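Thread: buying headphones for a shared listening room. Notes from equipping one at the Irkberg library, where the budget was small and the users range from four-year-olds to retirees.

1/ Impedance first. Our wall units put out very little voltage. A 30 ohm pair gets loud enough on them. A 250 ohm studio pair does not, whatever it cost.

2/ Sensitivity matters as much, and makers quote it two ways: dB per milliwatt or dB per volt. Convert before you compare. Half the arguments I have had with Lahcen Ashour were two people reading different units.
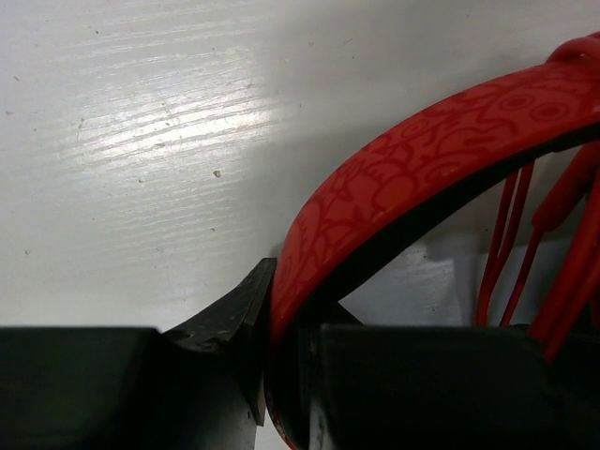 3/ Clamp force is rarely printed. Too low and the cups leak, which takes the bass with it. Too high and people quit after one chapter of an audiobook. Glasses make both problems worse.

4/ For children, look for a limiter in the headset itself. A volume cap set in software disappears the first time someone swaps the player.

5/ A limiter is tuned for a given source voltage. Plug the same headset into a hotter output and the cap moves up with it. Ingeborg Kofler measured ours on the Trummer amp and got 11 dB over the figure on the box. We turned the amp down.

6/ Cables fail at the plug, then at the cup entry. Buy detachable where you can. Tollier sells spares; for Sarkex you replace the whole unit – fine at the low end, annoying above that.

7/ Pads are a consumable. Synthetic leather flakes, velour holds dirt. Check that replacements exist before you order 56 of anything.

8/ Mix sizes and types. One model for everybody is easier to stock and fits fewer heads.
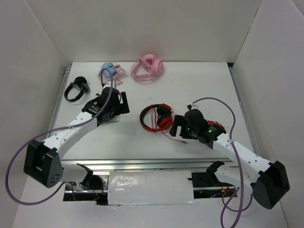

9/ Cleaning: wipe pads and band with a barely damp cloth, then dry. Keep alcohol off synthetic leather, as it stiffens the surface and the cracking starts early.

10/ Log every repair by model. Our sheet passed 1,000 lines in July and it now decides what we reorder. Next thread will cover splitters and why I avoid the passive ones.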